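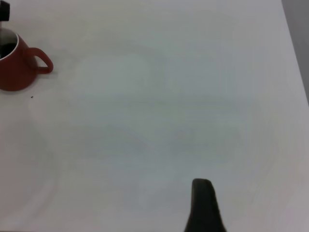
Attachment 1: red mug on the white table, kitchen on floor 2

Ticket 521
Subject: Brown rings on white tabletop do not come off
Opened by: Elīna Jankauskaitė
Assigned to: Heino Raudsepp
Status: Waiting for requester

Elīna Jankauskaitė, Tuesday 9:12
Hello. On the white table in our kitchen we get brown rings from mugs. I wiped them with a wet cloth and dish soap, and the color became lighter, but in the evening light I still can see two of them. They are near the wall side. The mug in the attachment is one of the red ones which we got together with the table. Please tell me which cleaner is allowed. I do not want to damage the surface.

Heino Raudsepp, Tuesday 9:40
Thank you for the report. Some questions before I advise:
Is the ring smooth when you pass a finger over it?
Did somebody use the Remgate scouring powder on this table before?
Is the bottom of the mug glazed or rough?

Elīna Jankauskaitė, Tuesday 10:25
It is smooth. About the powder I asked Povilas Lepik and he says no, only the cloth. The bottom of the mug is rough, there is a circle without glaze. I think tea stays in this circle when a spoon drips and then the mug stands for long time.

Heino Raudsepp, Tuesday 10:51
Then it is tea stain and the surface is not burned. Please do as follows.
1. Mix baking soda with a little water to a soft paste.
2. Put it on the ring and leave it for ten minutes. Do not rub.
3. Wipe with a damp cloth, then with a dry one.
4. If the ring is still there, repeat one time. Not more on the same day.
Do not use the green side of the sponge.

Elīna Jankauskaitė, Tuesday 14:05
Done. The first ring is gone 100%. The second one is weaker but I can find it if I know where to look. I will repeat tomorrow. Can we also order coasters?

Heino Raudsepp, Tuesday 14:18
Good. Coasters are a purchase, so I sent this part to Helju Lill. I keep the ticket open until you write about the second ring.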